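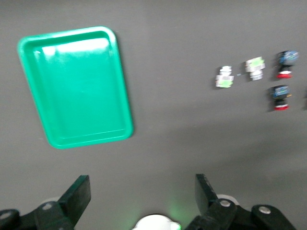

According to Wumpini Nyarko, lunch at your desk is fine as long as you don't answer email with your mouth full. She wrote that under my last column, the one where I begged everybody at Jillasska to go sit somewhere else for half an hour, and I've been arguing with her in my head ever since (mostly in the shower, where I win).

So let me try again, because I don't think it's fine! I ate at my desk for the whole time I worked at Henriques, and I could not tell you one thing I had for lunch in those years. Soup, probably. There was a lot of soup in the keyboard. I was always a little hungry at 3 and always a little mad at somebody, and I figured that was just what having a job felt like.

Then in February our heat went out on the second floor and we all had to eat downstairs, coats on, packed in at the long tables. I ended up next to Tetteh Amegashie from billing. We'd swapped maybe 2000 emails and I had no idea he was funny. We got a parking mess sorted out between bites that had been bouncing around in a thread since the fall, and then he spent the rest of the time telling me how to cook plantains. I've made them twice since. Mine burn.

Wumpini's point, to be fair to her, is that some people want the quiet, and a cafeteria is loud and you get stuck with the guy who talks about his boat. Sure. Go eat on a bench, then, or in your car with the radio on. I'm not picky about the where. I just want the screen off and the sandwich getting your full attention for a few minutes, and I want bosses to quit booking noon meetings and calling them lunch-and-learns. I have never learned anything at one. The cookies are okay.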